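4.2 Première mise en service de la table de cuisson Otura

1. Couper l'alimentation au tableau avant tout raccordement. La ligne doit être protégée par un disjoncteur dédié.
2. Vérifier que la découpe du plan de travail est propre et que le joint périphérique adhère sur tout le pourtour.
3. Poser la table à plat, sans forcer sur les angles, puis serrer les brides en croix.
4. Rétablir l'alimentation. L'afficheur indique le code 246 pendant l'initialisation.

Attention : sur un plan en pierre, ne pas serrer les brides avec une visseuse. Un serrage excessif peut fissurer la découpe.

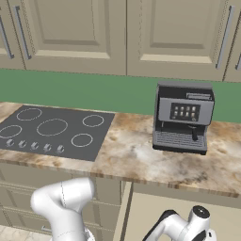 5. Maintenir la touche Verrouillage pendant 12 secondes pour accéder au menu de puissance.
6. Sélectionner la limite voulue (3000 W par défaut), puis valider.
7. Placer un récipient rempli d'eau sur chaque foyer et contrôler la montée en chauffe.

Remarque : la température sous la table ne doit pas dépasser 70 °C. En cas de dépassement, l'appareil réduit la puissance et affiche le symbole de ventilation. Contrôler alors l'entrée d'air du meuble (voir 4.3).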